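I have put off the cable drawer for so long that it stopped being a drawer and turned into more of a lump. You had to push down on it with one hand to get it shut. Then the hall closet started going the same way, and last weekend I finally dumped the whole lot on the living room rug and made myself a pot of coffee.

If you've been reading since October, you know we moved the router out of the kitchen (the Great Rakuden Box Relocation, as my sister calls it), and that's really where the trouble started. Every time something didn't reach, I bought a longer cable. The short ones went in the drawer. Then we got the little Moges switch for the office and I bought a whole new set, because of course I did! 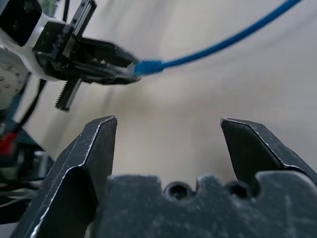 Cords and Corners
posted by Junpei Aoki, 13 March 2018
filed under: home, sorting, small victories

Blue Ethernet cable, my old friend. I like the kind with the see-through blue boot over the connector, because the boot keeps that little plastic tab from snapping off when you drag the thing out from behind a bookcase. I have lost so many tabs that way. Once the tab's gone the plug sort of sits in the port and falls out whenever somebody vacuums, and then you get yelled at from the other room in the middle of a movie.

So, my sorting rules. Anything with a broken tab goes straight in the recycling bag, no second chances. Anything I can't name goes in a shoebox with the date on the lid. And the good network cables get coiled and hung up on hooks inside the closet door, longest on the left.

I ended up with 13 network cables worth keeping, which is ridiculous for an apartment with 4 things to plug in. I gave two to my neighbor and she looked at me like I'd handed her a zucchini.

About coiling: please don't wrap them around your elbow! I did it for years and every one of my cables came out twisted like a phone cord. Let the cable fall into the big lazy curve it wants to make, catch it loosely in your other hand, and give it a half turn between your fingers when it starts to fight you. Then one hook-and-loop tie, not too tight. I got a roll of the Vasov ties and they're fine, a bit linty after a while.

The shoebox still has an Amer power brick in it that fits absolutely nothing I own. I tried it on the lamp, the speaker and the old scanner. It's staying in the box until summer, and if you recognize the name and know what it goes to, leave me a comment.

Next up is the battery drawer, and I've already found a candle in there.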